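Respite care hours: what changes in May

Drolley has revised the rules for respite care used by licensed foster and kinship families in the Klinhom service area. The main points are set out here. The full text is in section 4 of the family handbook.

Each household may now draw up to 40 hours of paid respite per quarter, an increase from 35. Hours are assigned to the household, and placing a second or third child does not raise the total. Unused hours expire at the end of the quarter. Families caring for a child with a documented medical plan can apply for an extension through their licensing worker.

Requests go through Zosari, the same portal used for mileage claims. Enter the start and end time, the name of the approved provider and a phone number where you can be reached. A request for an overnight stay must be filed at least six days ahead. Same-day requests are still taken by phone until 4 p.m. - after that, call the on-call line.

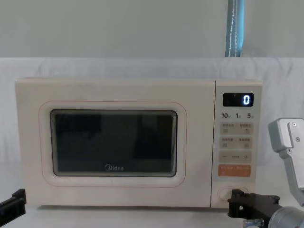
Countertop microwave, cream finish.

Providers must hold a current background clearance and have completed the basic medication module. Relatives are not exempt. A clearance issued by another agency is accepted if it was granted in the same state and has not lapsed, but a copy has to be on file before the first stay. Send copies to the licensing desk and keep the original at home.

The handoff sheet has been shortened to one page. It covers allergies, medication times, school pickup, bedtime and any limits on contact. Both adults sign it at the start and again at the end of the stay. Medication travels in its original container, and doses given are written on the back of the sheet.

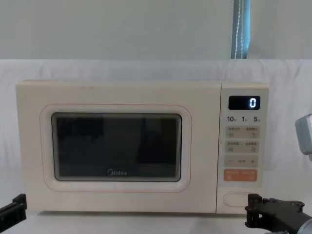

Payment and corrections

Respite payments are now handled by Flaltus and arrive separately from the monthly board payment. Hours are rounded to the nearest quarter hour. If a payment does not match your signed sheet, submit a correction in Zosari and attach a scan of both sides. Corrections for the prior quarter close at the end of May.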